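2 min read

Blocks smell of vinegar and feel sticky after cleaning – status: open

Reported by Lakshmi Rao, Trindthorpe site, in April.

We have a problem with the toy blocks in the play corner. After we clean them they stay a little sticky, and the children complain about the smell. It started when we changed from the Skasel liquid to vinegar and water. The wooden toys are fine, so I think it is only with the plastic ones.

What I tried already: more water in the mix, a softer cloth, and drying overnight on a towel. The towel made it worse, there was fluff on everything.

Reply from Tharun Ramasamy, 10:40

Thank you, Lakshmi. Please tell me if you rinse after the vinegar, and if you wash all colors together. I would like you to do one small batch only, on the table, with the oval basin and the blue sponge. Do not do the whole box, it has more than 1,000 pieces and we will be there until evening.
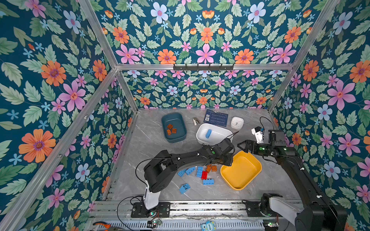
Toy Care and Hygiene Team, Trindthorpe

The small batch is with the blue blocks and the three orange-brown ones. The orange-brown are in the teal tray, the blue are still loose on the table next to the yellow tray. Please keep the two colors apart until we know which one is sticky.

Update from Lakshmi, 14:15

I washed the orange-brown ones with plain warm water and rinsed them 2 times. Not sticky. The blue ones I washed with vinegar as before and did not rinse – sticky again, mostly between the studs.

Reply from Tharun, 14:30

Then it is the rinsing, I believe. The old liquid leaves a film and the vinegar alone does not take it away from the small corners. Please wash the blue ones again with warm water, rinse, and let them dry in the air for 72 hours before they go back in the box. Bhavana Chettiar will check the smell after that. I leave the ticket open until she writes here.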